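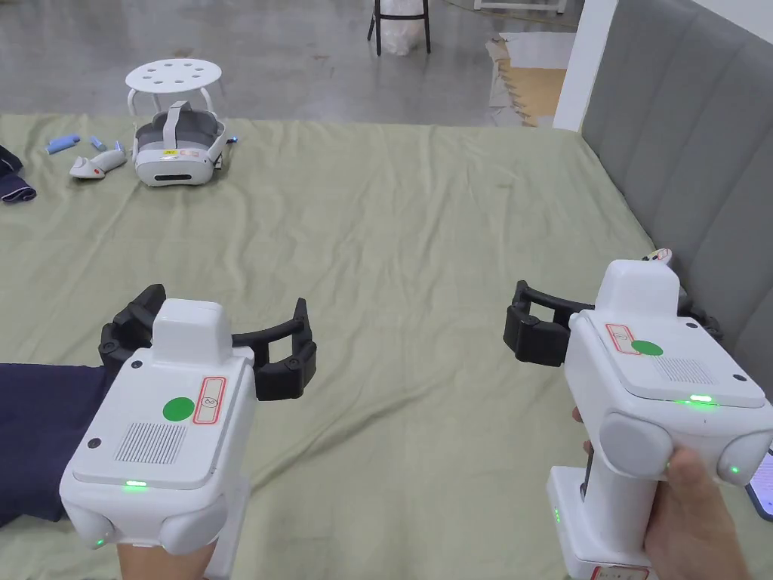
Karras: One Codebase, Two Phone Platforms
Student project report, 17 August 2023
Aaliyah Doucette and Guilan Kong

What we set out to do

Karras is a bus stop app for the town of Clidosholm. You open it, it finds the stops near you, and it shows the next departures (even with no signal, which was the part we were most excited about!). Our supervisor, Angeliki Raptis, asked us to ship the same app on Android and iOS without writing it twice.

How we built it

We used Prumana, the small cross-platform framework from last year's course. Screens are written once and the framework draws them on each device. Timetables sit in a local database that updates whenever the phone is online. The first full sync took 117 seconds, so we switched to sending only the changed rows, and after that it dropped to 10. We were very happy that evening.

Tablets were harder. Our list view stretched across the whole screen and looked awful, so Guilan split it into a map pane and a list pane, and we both like it better than the phone layout now.

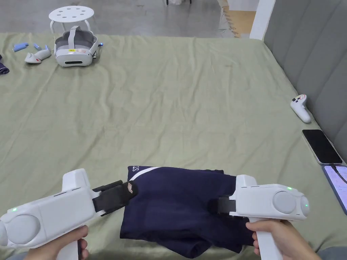

Testing

Carla Khalaf lent us her old Android phone, and we ran around 200 stop searches on it and on an iPhone. Only 2 gave a wrong result, both at stops that share a name on opposite sides of the road. We now show the direction of travel under the name.

Still open

Back button behavior on Android is inconsistent after a screen rotation. Push alerts for delays work on iOS only. We would love to fix both before Karras goes to the Plukadmont student showcase, and Aaliyah has already started on the alerts.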